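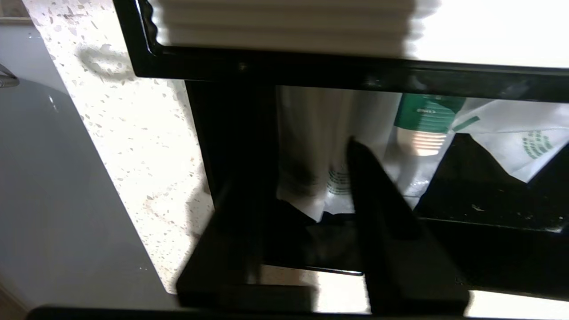 Does refill placement change how much soap and paper a shared washroom uses? In our data it changed paper use clearly and soap use very little.

3.2 Site and measurement

Consumption was logged at the Roltura office building over one heating season, beginning in October. The ground floor washrooms kept their existing layout. On the upper floors, spare stock was moved from the locked closet to open storage within reach of the counter. Stock was weighed at each refill, and door counters gave the number of visits. After visits by cleaning staff were removed, 1,978 visits remained on the upper floors.
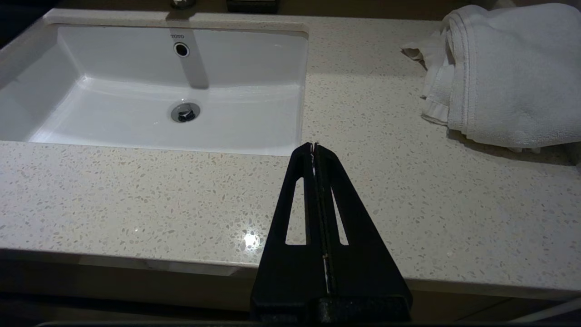
Building Services Research Group, Department of Facilities Engineering

Figure 3. White rectangular sink set into a speckled countertop, with a round drain at the center of the basin floor.

Paper use was normalized per visit, following Dwivedi and Sombatkul. Soap was treated the same way, except that 206 visits were dropped from the soap series after a scale lost its calibration. The gap was not filled by interpolation – the remaining records were long enough for the comparison in Section 4.

Refill weights were rounded to the nearest 50 g. This is coarse for soap and adequate for paper. Door counters cannot separate a person who washes from one who does not, so the per-visit figures understate use per wash on every floor.

Contact: Umesh Dhillon, Building Services Research Group. Back to top

Related items
Chaudhary, R.: Door counters as a proxy for washroom demand
Pandey, S.: Refill intervals in the Tyagi building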